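Westine Valley Reservoir: your questions, and the answers we have managed to get

The Flendlow water campaign keeps this page for people who live below the dam, or who have been told they will soon be living under it. We are not against water. We are against being told things that change from one leaflet to the next. Last updated Sep 2, 2026.

What is being proposed?

Bettencourt, the developer, wants to raise the old dam at the head of the Westine valley by 23 metres and flood the land behind it as far as the Trinura ford. The existing dam was finished in 1933 and holds back a modest lake that most of us learned to swim in. The new one would hold a good deal more, supposedly to protect the lower valley from drought and from flood at the same time.

Can one reservoir protect against both?

Up to a point, and the point is where the brochures stop. To soak up a flood, a reservoir needs to be kept partly empty. To see you through a drought, it needs to be kept full. Operators do juggle the two by drawing the level down before the wet season and filling up after it, but that depends on the rain turning up when it is supposed to. We have asked Bettencourt for the rule they would use to decide the level in November, when the rivers here can go either way. They sent us a drawing of a picnic area.

Isn't the drought real, though?

Yes. Anyone who saw the Trinura last summer, a string of green puddles with dead fish in them, knows that. Our complaint is with the idea that every dry year is an argument for the same dam. The scheme was first put forward after a flood, then dropped, then brought back after fires on the hill, and now it is the answer to drought. When the cure stays the same and the illness keeps changing, we think people are entitled to ask who is selling the cure.

Would it help with the fires on the upper slopes?

Aircraft and tankers could draw from a larger lake, so it might be of some use once a fire is going. It would do nothing about why the slopes burn. The terraces were given up a generation ago, the scrub came in, and the plantations above them were put in without proper breaks. Clearing is dull work that has to be done again every few years and doesn't get a ribbon cut at the end of it. The present budget for clearing covers the roadside and very little else.

How much land would go under?

It depends which map you look at. The one at the first public meeting stopped short of the mill. The one in the planning file goes past it and takes in the alder wood and the lower meadows. Bettencourt says the second map shows the "maximum operating level", which would be reached only rarely. A meadow that is rarely under water is still a meadow you can't hay with any confidence, and alders that stand in deep water for weeks on end tend not to thank you for it.

What about the trees they have promised to plant?

The promise is for 4 saplings for each mature tree lost. We have read the small print and can find no duty to water them, replace the dead ones or even put them in this valley. A whip in a plastic tube doesn't hold a bank together or shade a stream. Old alder roots do both, and the young fish shelter among them. Planting is welcome. Swapping one for the other in a spreadsheet is another matter.

Will my water bill go down?

We can't find anyone willing to put that in writing. The wording in the latest leaflet is that the scheme will "support stable pricing", and you may read that however you like. Big dams are paid for over decades, and in most places the people who drink the water are among those who pay. If Bettencourt wishes to promise otherwise, we will gladly print the promise on this page.

Is there a cheaper way to get the same water?

Some of it, very likely. The mains in the lower town leak, and everybody in the lower town knows where. Fixing them wouldn't replace a reservoir in a bad year, and we don't pretend it would, but we would like to see the sum done before the concrete is poured. The same goes for metering the big irrigators, for storing winter water on farms, and for letting the upper marsh fill again after years of being drained. The developer's study gives all of these together 2 paragraphs and calls them "complementary".
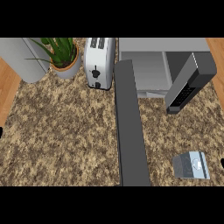
Margarida Salgado wrote in to say that we are too easy on the farms. Her view is that the marsh was drained to grow maize nobody needed, that the same fields are now the thirstiest in the valley, and that a bigger lake will only mean more maize. She would like any new water to come with a cap on what can be taken for irrigation, written in before work starts.

We agree about the cap. We are less sure about the maize, as several of the growers have already gone over to crops that need less, and they did it without being told to. But her main point stands. Where supply goes up, use has a habit of following it, and the developer's forecast leaves this out. It treats demand as fixed for the life of the dam, which is a brave thing to say about farmers or anyone else.

Is the old dam safe as it is?

The inspection summaries say so. We have asked for the full reports and have been given the summaries again. It would be odd if the old wall were sound enough to build on top of and yet, as one leaflet hinted, too tired to leave alone. We have no evidence that it is dangerous and would ask people to stop saying that it is.

Has anything been decided?

No. The application is in, the comment period is open, and the hearing is expected in November. Notices that describe the work as "forthcoming" are getting ahead of themselves.

How do I object, or support it for that matter?

Write to the planning office in your own words, with your name and address, and say which part of the application you mean. Form letters are counted but seem to be lightly read. If you farm, fish or own land along the Trinura, say so, and give the field names if you have them — the maps are poor and yours may be better. Keep a copy.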